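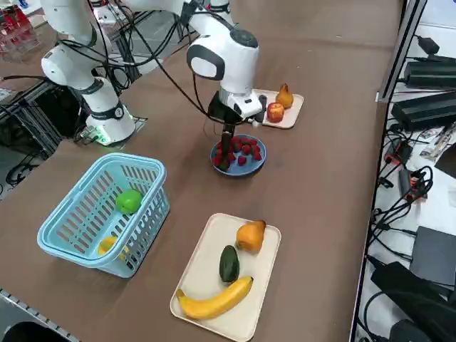
4. Why petty theft goes unreported in Diter

When I started this part of the study I figured the hard bit would be getting shopkeepers to talk about theft. Wrong! They talk about it all day long. What they don't do is call the police, and that gap between what gets stolen and what ends up in a police record is what this section is about. The size of the loss matters a lot, but so does the kind of thing that goes missing. Take fruit like the stuff in Figure 1, set out on a long brown table with trays, a bowl and a basket. If one piece from a spread like that went into a coat pocket, I doubt many of the people I interviewed would even write it down, let alone pick up the phone. Swap the fruit for razor blades and you get a very different conversation, even when the price is close to the same.

I talked to 30 shop owners and managers, all within the Diter police district, and each of them kept a loss diary for six weeks. The diary was one sheet per week, with a box for what was taken, a box for what they thought it cost, and a box for whether they reported it (and if they didn't, why not). Slamet Hartono collected the sheets and typed them up, and he also caught my mistake in the first batch, where I'd put "no theft noticed" and "sheet not filled in" under the same code. We fixed that before doing anything else with the data, but if you've seen the early draft that went around in January, please throw it out.

Now, the police in Diter do have an online form for this sort of thing. It runs on a system called Volulance, and on paper it's quick. Most of my shopkeepers had heard of it and a good many had tried it once. The trouble they described was mostly about what came after. You send the form, you get a reference number, and then it goes quiet. One grocer had a stack of those numbers written on the back of a calendar, and she told me she'd stopped adding to it because she couldn't see what it was for. I heard versions of that again and again, usually with a shrug.
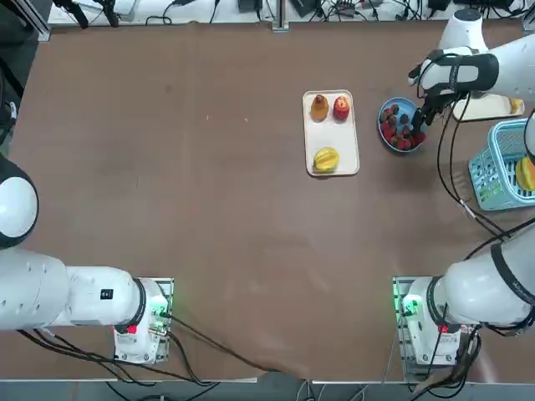

A second reason came up less often but with a lot more feeling behind it. Several people knew, or thought they knew, who was doing the stealing – a neighbor's kid, an older man from two streets over, a former employee. They didn't want a teenager dragged into court over a candy bar, and they didn't want to be the one who made the call either. So they handled it themselves, by phoning a parent or by having a quiet word at the door. I coded these as "settled informally," and I'll admit it's a baggy category. A friendly chat and a lifetime ban from the store both land in it.

Loretta Mahmoud, who read all the interviews separately from me, thinks I should split that category in four. She may well be right, but with a sample this small some of the pieces would have next to nothing in them, and I'd rather keep one big messy box than pretend to a precision I don't have. Her coding notes are in the appendix so you can see where we disagreed.

Reporting did go up when there was something to gain from it. Shops insured through Rizk need a police reference before they can claim, and their owners filed reports on losses of more than 100 dollars pretty much as a matter of course. Below that line they acted like everybody else. I can't say the insurance rule causes the reporting (careful owners might be the ones who buy the policy in the first place), and the diaries alone won't settle it. Section 5 comes back to this using the claims records, and compares Diter with the neighboring district of Dretulance, where officers still take theft reports in person.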